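**Plush blankets: can the shedding be stopped, or do I just live like this now**

### poritz_fan_club

Bought a plush blanket in April. It has been on the bed 11 nights and I have found pieces of it in my coffee, in my ear, and inside a sealed envelope from the bank. The tag says machine wash warm, tumble dry low. My sister says if I put it in the dryer I'll end up with a bath mat. Who's right?

### Braswood_Basement

Your sister. Wash cold, no fabric softener, hang it over something wide. Softener coats the fibers and then they clump. Heat melts the tips, and once they're melted you own a pink scouring pad.

### dimen597

Going to disagree with Basement, as is tradition. I've dried mine on low for years and it's fine. Low, not the setting marked low on a dryer that only knows one temperature. The tumbling is what gets the loose fuzz out. Hang it and all that fluff stays in there waiting for you.

### Braswood_Basement

"It's fine" from the man who posted his felted sweater in this same forum and asked if it could be a hat.

### dimen597

It's a good hat.

### javiera_i

Javiera Insaurralde here, I sign my posts, I'm old. I worked the counter at a laundry for a long time and you are both half right, so I hope that keeps the peace. My way:

- Shake it outside first. Do this downwind of anyone you need to stay on good terms with.
- Wash it alone. Towels and plush in one load will trade fuzz and neither will ever be itself again.
- Cold water, half the soap you think, extra rinse.
- Air-only tumble for a while with no heat at all, then hang it. Empty the lint screen midway. You will be impressed and a little disgusted.
- Brush it when it's dry, all one direction, with a soft brush.

Mine is coral pink, on the bed in the guest room, and it has kept its nap through more visits from my nephews than I care to think about.

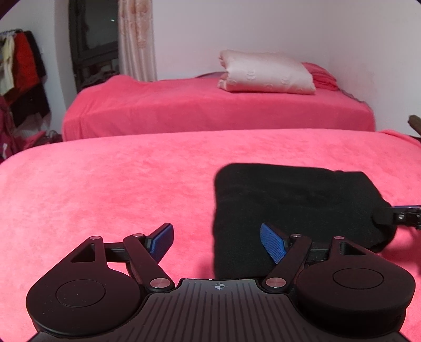 ### poritz_fan_club

OK, I did the air-only thing. The lint screen came out wearing a coat. There's still fuzz on my black pants, but now it's the kind of fuzz you could explain away at work.

2 questions for Javiera: how often do you wash it, and does the brushing do anything or is it just soothing?

### javiera_i

Once a season unless someone spills. The brushing lifts the flat spots where people sit. It is also soothing.

### sepulveda_st

Contrary opinion: cotton quilt. I've had one since college and it has never once been in my coffee.

### Braswood_Basement

A quilt weighs 1000 pounds wet and takes until the next holiday to dry.

### sepulveda_st

So does your argument.

### dimen597

Has anyone tried the freezer trick? Bag it, freeze it overnight, then shake it. Supposed to make the loose fibers let go.

### Braswood_Basement

Who has a freezer that fits a queen-size blanket?

### dimen597

I took out the peas.

### poritz_fan_club

Second wash is in, cold, extra rinse. Sister has been informed she was right and is being unbearable. Will report back on the pants.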